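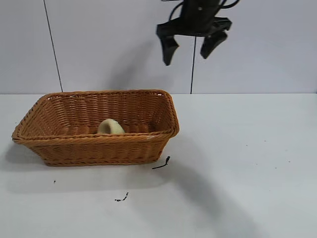 Fig. 1. Plain white wall and white tabletop.

Print this page | E-mail this page

Interior Painting, Evening Course
Handout 2: White walls and daylight
Rhiannon Gronow, Stendatness

Many students tell me in the first lesson that white is the easy color, and they want to go quickly to the others. I ask you to be patient. White is the color on which people see every mistake, and it is also the one which changes most with the light in the room.

Which white

In the shop you will find many cans with the word white on them. Put a little of each on a card and lay the cards next to each other. Some are a bit yellow, some a bit blue or gray. When you see one card alone your eye accepts it as white after a short time, so always compare.

A room with windows to the north gets cool light. A bluish white will look gray there in winter, and I would take a warmer one. In a room to the south the warm white can become too yellow in July, when the sun comes in for many hours. Look at the card in the morning, at noon and with the lamps on. Hold it upright against the wall, not flat on the floor, for the light falls differently.

Large light surfaces near the wall also matter. A pale floor or table sends light up to the wall, and a red carpet sends up red light. In the house at Flometside where we had our practice last year, the owners complained that the bedroom was pink. The paint was correct. The carpet was new.

Matte or gloss

Matte paint spreads the light in all directions and hides small bumps. Gloss shows them, mostly on a long wall with a window at one end. For old plaster I recommend matte, and for kitchens a satin paint which can be washed. On the practice panels we use Yammine matte for the walls and Ciltelard satin for the trim. You may bring your own if you have some at home.

Preparation

Wash the wall and let it dry. Fill the holes, wait, then sand. After sanding, switch off the ceiling light and hold a lamp close to the wall from the side. Mark with a pencil every shadow you find – very lightly, because pencil can show through white paint. Wipe off the dust before the primer.

Two coats are normal. Leave the time between them which is printed on the can. If the wall was dark before, you will need a tinted primer or a third coat.

Practice for next time

Paint 2 cards, each 40 by 60 cm, one with a warm white and one with a cool white. Leave a border of 10 cm without paint on all sides. Hang them in the same room and write down how they look at three times of the day. Write also which way the window faces – last year many forgot this and we could not compare the notes.

Bring the cards dry, please, and with your name on the back.

Print this page | E-mail this page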